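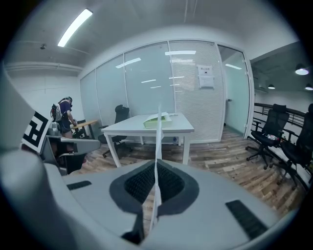
Tables, Floor and Storage in the Ollard Room

Student project report, Interior Planning, Year 2
Jovita Aguirre
September 2024

1. Purpose

The Ollard Room is a shared workroom at Drimcombe. It has been furnished bit by bit, mostly with tables passed on from other rooms, and the furniture has never been planned as a whole. My project was to measure what is there, find out how people use it, and propose a layout that could be tried using the existing furniture. Buying new tables was outside the brief.

2. Method

I drew a floor plan at 1:50 and measured the clear gaps between pieces of furniture with a steel tape. All measurements are in millimetres. I also handed out a short questionnaire, which 19 people returned. It asked which table they normally work at, what they put on it, and where they put their bags and coats. I did a first set of measurements in February, but two tables were moved soon afterwards, so those readings have been left out.

3. The tables

The tables do not match. One type has a light wood top and dark legs. Another is white and rectangular with thick square legs. There is also one with an orange top, which most people in the questionnaire called "the small one" even though it is not the smallest.

The longest uninterrupted stretch of tabletop is 3,754, made up of two tables pushed end to end. People said they liked the length but disliked the join, where pens roll into the gap. The thick legs of the white table take up more room than I had expected. A chair can be pushed under it in the middle but not near the corners, so the chairs tend to stay out in the walkway.

The glass partition is useful because it lets light through, but nothing can be stood against it at full height. I kept it clear in both of my proposed layouts.

4. Work with cloth and card

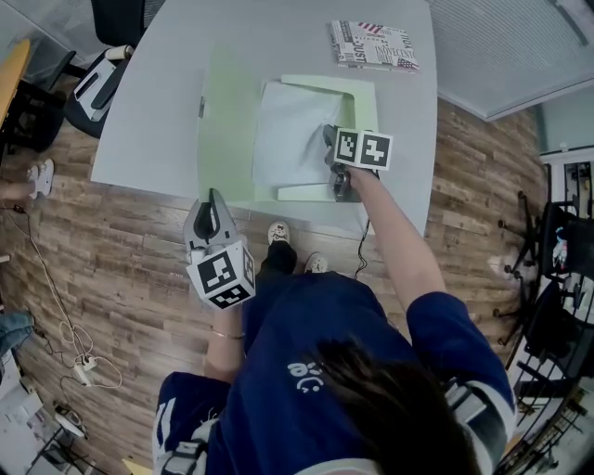 Flat work needs more table than people allow for. In the questionnaire, those who work with fabric or card asked for a bigger surface more often than anyone else. When I looked at what was on the tables, the working area was usually made up of several layers. A pale green sheet goes down first, the white cloth is spread on it, and the mint-green card frame lies beside the sheet and overlaps the cloth. A notebook with a newspaper-print cover takes up space near the far edge. None of these things is large, but the frame has nowhere of its own to go, and a crumpled cloth needs clear space next to it before it can be smoothed out.

For this reason I suggest treating the depth of the table as more important than the length for this kind of work. People standing at a table can reach the front half easily. The back can hold notebooks and spare card, provided that it is deep enough to keep them off the work.

5. Floor and cables

The floor is a wood-grain laminate. It sweeps clean easily, but chairs slide on it. White power cables run along the floor to a power strip, and a thin black cable hangs over the near edge of one table down to the floor. The strip should be moved to the wall side so that the cables do not have to cross anywhere people stand.

The narrowest gap I measured between a table and the chairs behind it was 860. Two people cannot pass there without one of them turning sideways. Moving the black metal chairs along the white wall, closer to the rack, would widen it.

6. Proposed layouts

Layout A keeps the long run of tables and moves the chairs and the power strip. It could be done in an afternoon.

Layout B separates the two joined tables and turns one through ninety degrees, leaving an open area 2,003 across. It gives better access from both sides for cloth and card work. The drawback is that boxes now kept on the floor would need shelving, and the Pleslow units in the corridor are already full.

I recommend trying Layout A first. If the fabric users still find the tables too crowded after half a term, Layout B can be marked out on the floor with tape before anything heavy is moved.

Appendix 1: floor plan, existing
Appendix 2: floor plans, Layouts A and B
Appendix 3: questionnaire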